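Table-Setting Arm: The Simulation Is Up and Running
January 2018
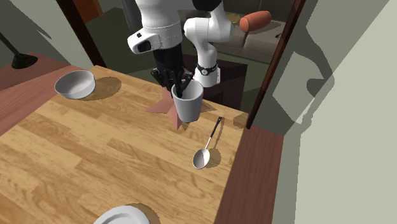

Fingers in the cup, star placemat underneath, in our simulated dining room.

If you've been by the Kastlow workshop on a build night lately, you've probably seen a few of us huddled around one monitor in the back, getting far too excited about a cup. The table-setting project has a working simulation! We've been chipping away at it since the fall, and it's finally at the point where anyone with a member login can open it up and drive the arm.

For those who missed the earlier items: the plan is to build an arm of our own that can set a place for one person. Cup, bowl, plate, spoon. The frame for the real one is sitting on the long bench (please don't move the clamps), but the wrist parts from Priner are on back order, so most of the fun so far has been on screen.

The simulated table has a wood-grain top and a pinkish-brown star placemat, and we spent a silly amount of time on the room behind it, right down to a sofa and a cabinet. The arm on screen is a stand-in and a good deal fancier than what we'll end up with. Our first gripper will be much simpler, but practicing with several fingers has taught us plenty about where a hand can go wrong.

And it can go wrong in so many ways. Our favorite grasp at the moment is from the inside – lower the fingers into the cup, spread them until they press on the wall, then lift. It needs less room around the cup than grabbing from the outside, which matters once a bowl and a spoon are on the table too. The catch is that the spread has to be gentle. Too little and the cup stays put, too much and the physics engine gets upset and flings it across the house. We left it running one evening for 200 tries in a row and came back to a log file 1770 lines long, and reading through it was more fun than it had any right to be.

The spoon is still a pain. It lies so low that the fingers tend to bump the tabletop before they close on the handle. One idea is to slide it to the table edge first and pinch it there. Another is to cheat and print a little stand for it. Both camps are very sure of themselves, so come and pick a side.

The control code is in the shared folder under Cevano, with a setup guide that got almost everyone going on the first evening. It runs fine on the two newer desktops. The old laptop will open it, but bring a book.

Next jobs are cutting the base plate, wiring the shoulder motor and writing a proper emergency stop before anything heavy moves under its own power. We'd love to have the base and shoulder turning by the March open house. If you're handy with a soldering iron, or you just like watching cups fly, we're in the Murthy room on build nights from seven until the lights go off.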